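4.2 Recording from the line input

The Beso can record two channels from a turntable preamp, tape deck or mixer. Set the source to line level before you connect it.

1. Turn the INPUT knob fully left.
2. Connect the source to LINE IN L and R on the rear panel.
3. Press SOURCE until LINE lights.
4. Play the loudest passage of the record and raise INPUT until the meter peaks just below the red segment.
5. Return to the start of the side, press REC, then lower the needle.
6. Press STOP at the end of the side. The recorder writes the file before the display clears – do not switch off during this time.

Note: Track splitting works on gaps of 2 seconds or longer. Albums with joined tracks must be split by hand (see section 13).

Caution: Do not connect a turntable directly to LINE IN. The signal is too weak and has no phono correction.
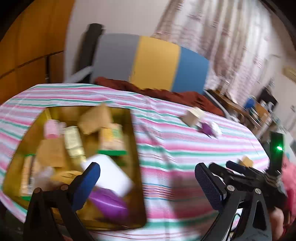 Photo: Young-sook Geum / Bimelum

4.3 Naming the files

1. Open the LIBRARY menu and select the new side.
2. Enter artist, title and year.
3. Press SAVE. The index holds up to 2000 tracks.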